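How to Write a Game Story on Deadline
By Marcus Marchetti, October 2021

These are the steps I give to new stringers covering high school and small college football. They assume you have 30 minutes between the final whistle and the time your copy is due.

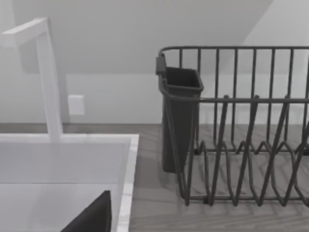
Before kickoff

Get both rosters and check the numbers against the players during warmups. Numbers change, and the printed sheet is often a week old. Ask the home team's scorer how to spell any name you are unsure of, and write down how it is said if you will be interviewing the player.

Write two or three sentences of background you can use no matter who wins: the records, the last meeting, any long streak. Save them at the bottom of your file.

During the game

Keep a running play sheet. For each play, note the down, the distance, the ball carrier and the yards gained. For scoring plays, add the time left in the quarter and the length of the drive. Put a star next to anything that might end up in your first paragraph.

At halftime, write a short account of the first half, 50 words or so. If the second half changes everything, you can cut it down to one sentence.

Start on the body of the story early in the fourth quarter. Leave the top blank.

After the whistle

Go to the losing coach first. Losing teams leave quickly, and the winning coach will still be on the field when you get back. Ask about one specific play or decision. "Why did you go for it on fourth down?" gets a better answer than "Talk about tonight."

Two quotes from each side is plenty. Read your notes over before you walk away, while you can still ask about a word you missed.

Writing the top

The first paragraph needs the winner, the loser, the score and the play or player that decided the game. Keep it to one or two sentences. For example:

Sølve Nygård kicked a field goal with nine seconds left Friday to lift Nistholm past Illovell, 17-14.

The second paragraph says why the game mattered. The first quote goes third or fourth. After that, take the scoring in order of importance, which is often different from the order in which it happened.

Checking and filing

Add up the scoring plays and make sure they match the final. Check every first name. Send the story, then call the desk and stay by your phone until an editor has read it.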